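An afternoon at the Nandura open day
8 April 2025

I've wanted to see the Karaca sorting kit up close since January, so when Nandura opened its doors I drove the two hours to Stolov and went straight for the demo tables.
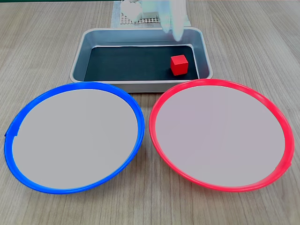 Yiğit Özkan wanted to know, before I'd even put my bag down, whether I was shopping for a classroom or a packing line, because the kit gets sold to both and he thinks it only really suits one of them. (Classroom, in his view.) I told him I was mostly nosy, and he seemed fine with that.

So, the kit! The beginner job is color matching: a red cube in a tray, one plate with a blue rim and one with a red rim, and the arm is supposed to put the cube on the plate that goes with it. It sounds like nothing, but you get to set it up yourself, and I had way more fun than I expected. You guide the arm through the move by hand, save it, and then shift the cube a little and see how it copes. My first try dropped the cube short of the plate. My second was fine, and I may have cheered.

What I liked best was the teaching software. Big plain buttons, no login, and a replay slider you can drag back to the exact spot where you messed up. What I liked less was the manual, all 317 pages of it, with the part on gripper pressure buried in chapter 13. I asked if there was a short version and was told one is being written.

The price depends on the service plan. The basic one covers repairs and 3 remote sessions, and the bigger one adds a visit from a trainer. I'd take the basic - the sessions are long, and the people running them were patient with me all afternoon.

I also stopped by the Zendasitz table across the hall. They make the adjustable benches that go under these kits, very sturdy and very heavy, and I left with a catalog and a free pen.

Parking is behind the building and fills up fast. Coffee was good, sandwiches were gone by noon. I've asked for a loan kit for the summer and I'm waiting to hear back.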